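Subject: Re: [shop-list] Cream panel and gray sheet, keep or pass along?

On Friday Alcides Prado wrote:

> I have the panels from the Canen job leaned up and want to settle what happens to them before we start on the Cundance booth. There's a cream one, a big pale gray one, and the teal behind them, which stays where it is. Questions for whoever has time:
>
> 1. Is the cream panel good enough for a front face, or only for a back?
> 2. Can the gray sheet be cut down, or should we leave it full size?
> 3. Does anyone object to the gray and the cream going side by side?
>
> I'd like to hear by the end of the month. Hà has asked for the gray one if we don't want it.
>
> Alcides

Alcides, I went through the pictures at lunch and again after work. Answers are in your order, plus a section on moving them. I have not been over to handle the panels, so anything about thickness or the backs will have to come from you.

## 1. The cream panel

I would use it as a front. The gloss is what sells it, and we have no other light panel with that finish left from Canen. 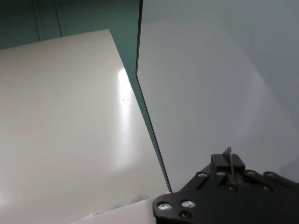
Gloss panels get judged by how they look under a light, and most of the bad ones give themselves away there with ripples or haze. Yours carries one long bright streak down the right side and the surface looks smooth to me. There is a tiny dark speck just inside the streak. It could be dust or it could be a chip. Wipe it with a damp cloth before anyone decides, and if it stays, run a fingernail over it. A mark that small wouldn't bother me on a front face, but it should be written on the tag so that the next person doesn't think they did it.

The left side shades off toward beige low down. I take that for shadow, but we have been caught before. The Cultus counter had two off-whites on it that matched fine in the shop and didn't match at all once it was set up. Please carry the cream panel to the door and look at it in daylight next to the sample chip. The chips are in drawer 14, unless somebody moved them again.

## 2. The gray sheet

I would leave it full size for now. We can always cut it later, and a pale sheet that large is useful as a back for almost anything. We ran short of exactly that size on Cundance last time and ended up joining two pieces with a strip down the middle.

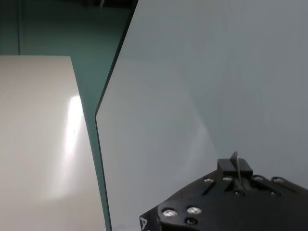
*The gray sheet, with teal and the cream panel at left.*

If it does get cut, use the fine blade and tape both faces along the line. Test on scrap first. I don't know for certain what the sheet is made of — frosted acrylic would be my guess — and acrylic and glass are two very different afternoons. Tap it with a knuckle and let the list know. If it's glass, nobody cuts it here and it goes to Hà as is.

## 3. Side by side

No objection from me, with one condition. The gray is cool and the cream is warm, and when two pale panels meet directly the cream one tends to look dirty. A dark line between them fixes that. The gray sheet already has a thin dark edge on its left side, so put that edge toward the cream and you may not need any trim at all. 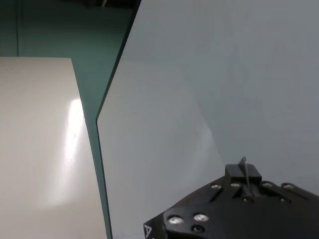 *Cream panel at left, the gray one with its dark edge toward it.*

I like the two together more than I expected to. If we do add trim, there are 26 feet of the narrow black on the rack, left over from Canen, and I'd use that up before buying any.

The other choice is to leave a gap and let the teal show through. That would mean a narrow strip of teal between cream and gray, and it would cover us if the edges aren't quite straight. I'd want to see it from across the room first. Could you stand them up with a hand's width between them and look from the far bench?

## 4. Moving and storing

1. Two people for the gray sheet, one on each end, gloves on. Carry it upright.
2. The cream panel gets a blanket over the glossy face before it goes anywhere near the van. Gloss scratches from its own dust, so wipe it first.

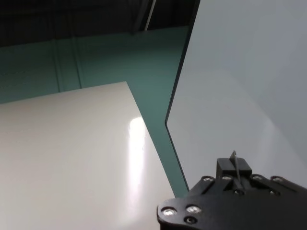 3. Stand both on the felt strips, glossy face toward the wall with a blanket between. Don't stack anything against them.
4. Tag each one on the back with the job name and the date. Masking tape is fine on the backs, never on the gloss.
5. Rack slot 8 is free and deep enough for both, if the old Cultus shelves come out.

I can be there after 4 on Friday to help lift. If Hà still wants the gray sheet, my vote is to lend it and get it back before November.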